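### 4.2 Data Collection with Paired Hand-Held Grippers

All demonstrations for the tabletop tasks were recorded with two hand-held grippers, one per hand, and no robot was present during recording. Each gripper carries a wrist-mounted fisheye camera. The fingers have soft fin-shaped pads, and a square fiducial marker on each finger is used to recover the gripper opening at every time step.

We collected 246 demonstrations from 6 operators. Four of them had never held the device before and were given 30 minutes of practice. Operators were told which object to move and where it should end up, but were free to choose the grasp and which hand to use first. Object positions were changed by hand between demonstrations, and household items not needed for the task were left on the table as distractors.

A demonstration was discarded if camera tracking was lost or if the markers on either gripper stayed hidden for more than 2 seconds. Most of the rejected recordings came from the bottle task, where the hands work close together and one gripper can block the other's view. Figure 3 shows a view from one wrist camera with the second gripper also in view. 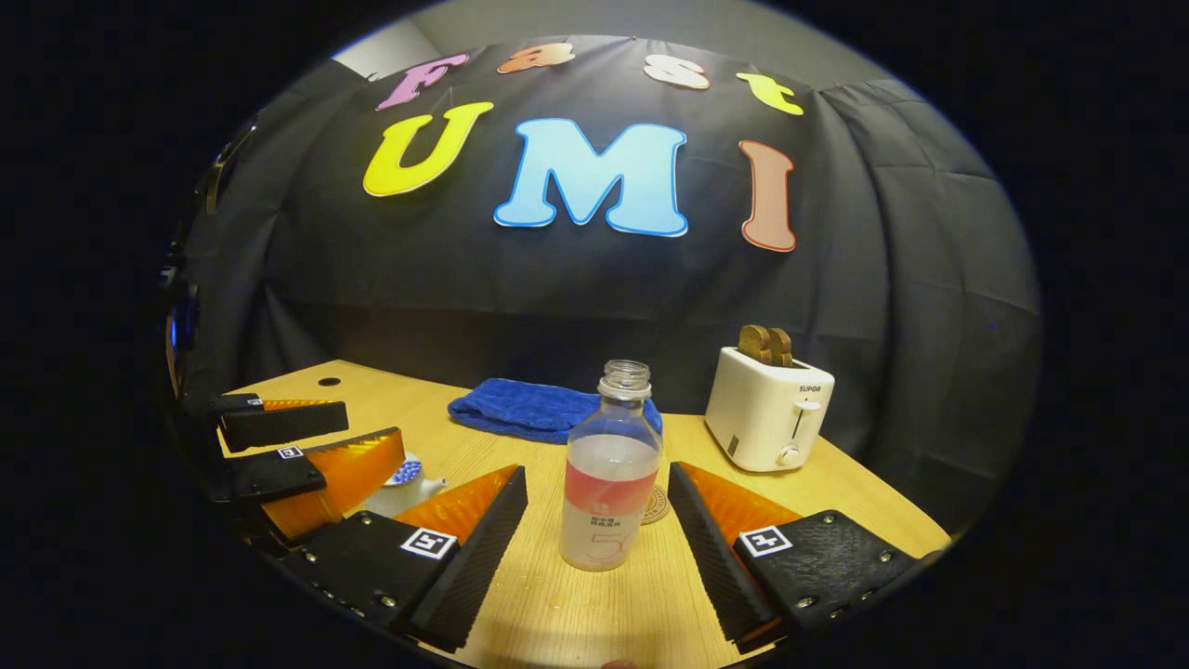 **Figure 3.** Wrist camera view of the tabletop setup, with the gripper fingers open on either side of a plastic bottle.

The remaining recordings were synchronized between the two hands using the camera timestamps and then resampled to a common rate. We did not crop or undistort the images before training. In early trials, undistorting them removed too much of the outer view, and the policy often lost track of the other gripper when the hands moved apart.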